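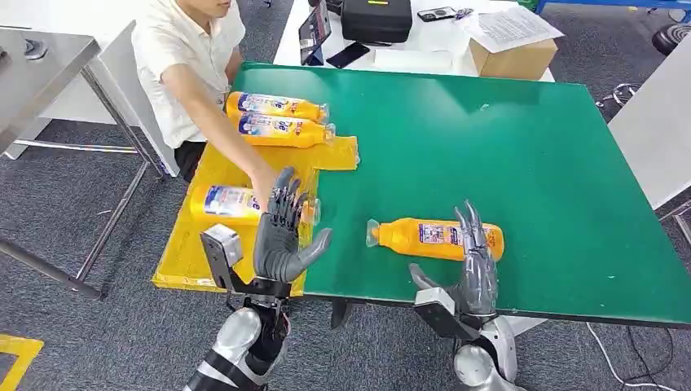
Younes Ait Ali

我跟Drosis那边约的是上午十点,结果一坐下来,聊的全是那次“夹着不放”的事。原本想问问双手协作做得怎么样了,提纲写了满满一页(后来基本没用上!),可负责现场调试的工程师一开口就说:“先讲故障吧,讲完你再问别的。”

事情是这样的:任务很简单,把橙色的瓶子在黄色区域和绿色桌面之间来回摆,桌对面坐一个人配合。前面一直挺顺,跑到第400次左右,左手把瓶子放到了位,程序也报了“已松开”,手指却还扣着。对面的同事以为可以拿了,伸手去接,机器人这时开始抬臂,连瓶子带他的手指一起往上带。

“他反应快,抽出来了,指节红了一块,”工程师说,“没破皮。可我后背一下就凉了。”

我问他当时多久才停下来。他想了想:“5秒。你觉得短是吧?你把手指夹在那儿数一遍试试。”

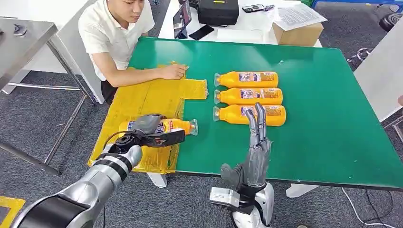 Younes Ait Ali,Urent特约撰稿人

原因查了好几天。起初大家都怀疑手,给供应商Caldeira写了邮件,语气还不太好(他承认那封是他写的,后来又补了一封道歉)。手拆下来单独测,开合都正常。最后是翻日志翻出来的:管抓取的模块叫Itov,它判断“松开”看的是发出去的指令,指令一发就算完成,手指到底张没张开,它根本没去核对。

“那手指为什么没张开呢?”我追着问。

“线。”他说,腕部有根线的接头松了,信号时有时无,平时重发一下就过去了,偏偏那次没过去。接头松是小毛病,谁家都有,他更在意的是软件居然放行了,后面的抬臂动作照做不误。

说到这儿他有点激动,拿我的录音笔当瓶子比划起来,比划完还忘了还我。

改法听着不复杂。手指位置没回到张开状态,手臂就不许动;抬臂那一段的速度压到原来的70%;腕部接头换成带锁扣的。我问他这么一来节拍慢了,上头没意见?他笑:“有啊,怎么没有。我把日志打印出来放桌上,就没人再提了。”
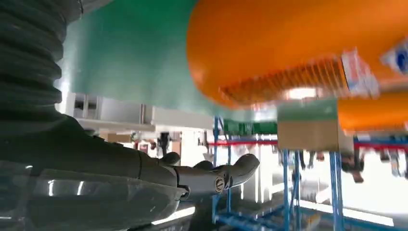

急停该归谁管

聊到急停,我们俩争了几句。出事那会儿急停按钮在操作员手边,坐在对面的人够不着,只能喊。我觉得这才是最吓人的一条,他倒觉得首要的还是松手检测,按钮再近,人也得先愣一下。

“不过你说得也对,”他过了一会儿又补一句,“现在是2个按钮,两边各一个,谁坐对面谁先按一次试试,试过了才开机。”

我问那位被夹的同事后来还愿不愿意坐回去。他说歇了一下午,第二天自己搬椅子过来的,只提了一个要求:机器人的手没有完全张开之前,谁也别催他伸手。这条后来写进了操作规程,措辞几乎没改。

至于双手协作,我们最后只剩一刻钟来谈,他说下个月再约。录音笔也是那时候才要回来的。

最后更新:12月
打印本页 | 用电子邮件发送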